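Utensil holder

A utensil holder, also called a utensil crock, cutlery cup or spoon jar, is an open-topped container used to store cooking and eating implements upright. It is kept on a counter, a shelf or a dining table, and differs from a cutlery tray in that the contents stand on end and are reached from above. Holders are made in plastic, glazed stoneware, glass, enameled or stainless steel, bamboo and wood.

Terminology

In American usage, "crock" is generally limited to ceramic types and "caddy" to divided types with a carrying handle. "Utensil holder" covers both, along with plain cups and wall-hung racks. In the catalogs of some makers the word "canister" is used for a holder sold without its lid. A chopstick holder is a narrower vessel, often with a perforated base, intended for sticks of a single length.

Form

Most holders are cylindrical or slightly tapered. A cylinder makes full use of its footprint and has no corners in which residue can collect, while a tapered cup can be nested for shipping. Square and rectangular holders fit more closely against a backsplash but are harder to clean along the inside seams.

The proportions of a holder are governed by the implements placed in it. A holder that is too short for its contents is top-heavy; one that is too tall hides short spoons and makes them difficult to pick out. As a working rule, the wall should reach between one third and one half of the length of the longest item. For long cooking tools measuring 30 cm, a wall height of 17 cm is considered suitable. The mouth should be wide enough to admit a hand-width of handles without forcing them into a tight bundle.

Rims may be plain, rolled or flared. A plain rim is the cheapest to mold and the easiest to wipe. A rolled rim stiffens thin-walled plastic and resists cracking when the holder is lifted by one side.

Materials

Plastic. Polypropylene is the usual choice for molded holders. It is light, tolerates hot water and does not chip. It may be opaque or translucent; translucent walls allow the level of any standing water to be seen without emptying the cup. The surface clouds with repeated scrubbing. The low weight is the main drawback, and tall plastic cups are sometimes given a thickened base to offset it.

Ceramic. Stoneware crocks are heavy and stable and accept long tools without tipping. Unglazed foot rings can scratch a polished counter and are sometimes fitted with cork or felt pads.

Metal. Stainless steel is durable and is often perforated for drainage. Thin-gauge cups dent at the rim and are noisy in use.

Bamboo and wood. Both are used for dry storage only. Prolonged contact with damp handles leads to dark staining at the base and, in poorly ventilated kitchens, to mold.

Contents and arrangement

Two conventions exist for placing spoons in an upright holder. In the first, the handle goes down and the bowl stands above the rim. The type of spoon can be identified at once, and the bowl dries in open air, but it is also exposed to dust and is likely to be touched when a neighboring item is removed. In the second, the bowl goes down and only the handle projects. This is common in cafeterias, where many people draw from the same container, and it protects the part that enters the mouth. It also places the bowl in whatever water has gathered at the bottom.

Mixed holders contain spoons together with chopsticks, skewers, stirrers or other slender sticks. Thin items settle into the gaps between wider ones and lean at differing angles, with their tips spreading outward above the rim. A stick that crosses in front of a spoon can be dragged along when the spoon is pulled out. Where this is a nuisance, the sticks are grouped on one side or kept in a separate cup.

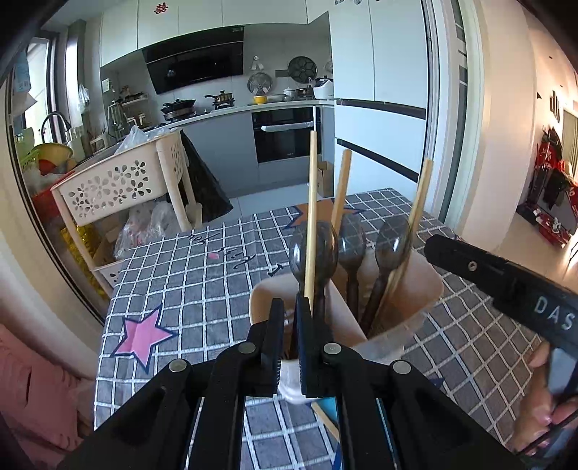 Stability

The stability of a loaded holder depends on base diameter, total mass and the height of the combined center of gravity. Light plastic cups holding long implements are the most likely to fall, chiefly when the contents all lean the same way. Distributing the items around the rim lowers the risk. The surface matters as well: a cloth-covered table offers more friction than a bare laminate one, but a cloth that is pulled will carry the holder with it.

A simple tilt test is used by some manufacturers. The Prins procedure, named for the firm that first printed it in a trade catalog, requires a filled holder to return upright after being tipped 8 degrees in any direction. The Kudell range of weighted cups was designed around the same figure, with a ballast disk of 694 g sealed beneath the floor of the largest model.

Drainage and cleaning

Holders used for freshly washed utensils need an outlet for water. Common arrangements are a perforated floor with a separate saucer, a lift-out inner basket, and side slots placed just above the base. Solid-bottomed holders are intended for dry items and should be emptied, washed and dried inside at regular intervals. Crumbs, grease and wood fiber collect at the bottom, where they are hidden by the contents — a narrow bottle brush reaches this area better than a sponge.

Wooden sticks dry more slowly than plastic spoons and should be fully dry before they are placed in a solid-bottomed cup. Splintered or darkened sticks are discarded.

Divided holders

A divided holder has internal walls that separate the utensils by type. Fixed dividers are molded in one piece with the body; removable ones slide into grooves. The Clika insert, a three-vane divider patented by Ross Paterson, can be pressed into a round cup of standard diameter and converts it into three equal compartments. The Sutumetti caddy uses an off-center wall instead, leaving a wide section for spoons and a narrow one for sticks. Dividers keep thin items upright but reduce capacity, and the angles where they meet the wall are difficult to reach with a cloth.

See also

Cutlery tray
Dish rack
Chopstick rest
Kitchen cart
Spoon rest

Page last edited Aug 2, 2018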